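Tuning the release check in Kasora

Kasora decides when to open a gripper by comparing two things: the estimated pose of the held object and the footprint of the target rack. The defaults are set for boxes. Cylinders need three changes, covered below.

1. Set the shape prior

In grasp.yaml, set held_shape to cylinder and axis_free to true. Rotation about the long axis is then dropped from the pose error. Leave the other arm in hold mode.
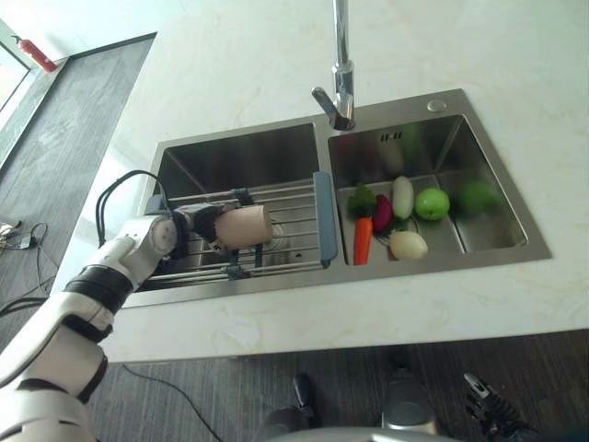
Next, mask the wrist. Cables and joint caps close to the fingers get merged into the object cloud and pull the centroid toward the forearm. Set wrist_mask_mm to 28, then rerun the segmentation node. If the centroid still drifts, check the hand-eye calibration before raising the value.

2. Define the rack region

Draw the region from the rack wires, not from the basin or cabinet around it. Thin rods return sparse depth, so fit a plane over 20 frames and save it as rack_plane. Repeat this any time a sliding rack moves – the planner does not track it.
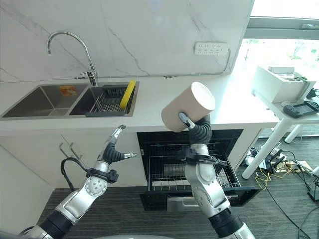

Right gripper holding a cylinder above the open dishwasher, rack pulled out.

3. Set the release gate

Set min_overlap to 92 (percent) and max_speed to 2 (mm/s). Both must pass before the fingers open. Log output for a blocked release looks like this:

release_gate: HOLD overlap=low speed=ok

The speed gate was added by Ximena Carrasco and requires the Ocampo driver branch.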